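August 16, 2021

Code reading on the Flurkau line, second round.

Best morning we've had with this reader! Swapped the ring light for the low-angle bar Dinesh dug out of the cabinet and the dot-peen codes on the Adams castings jumped right out. Ran 182 parts through, 2 no-reads, both with oil pooled over the finder pattern. Wiped them, sent them back, both read first try.

Exposure is down to 6 ms now (was 11) and I think there's still room. Hina wants to try a polarizer before we go any lower — fine by me, but one change at a time please, I lost half of last week to not doing that.

The Wivine labels are another story. Glossy stock, tight quiet zone, and the printer drifts left as the roll runs down. Kanchan is asking Sunitz if they can give us a wider margin on the next batch. If they say yes, we could drop the second trigger completely, and that would make the PLC side so much cleaner.

Siv, the config is saved under flurkau_lowbar, please don't overwrite the old one yet. I'd like to show both to Shalini when she's over in September.

Still to do: shim the bracket, label the spare cable, rerun the oily parts on purpose. Really looking forward to that last one. 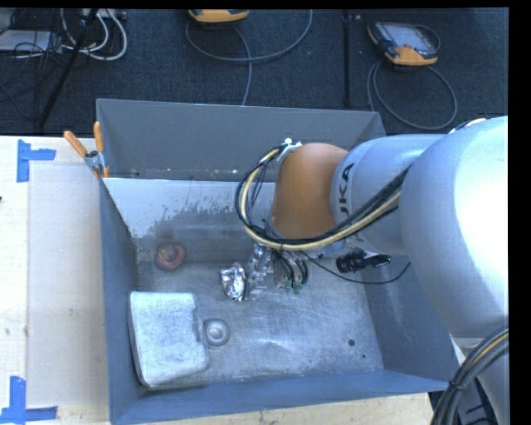
Also need to log the no-read pictures to the shared drive automatically. Dinesh has a script that almost does it, I'll start from his.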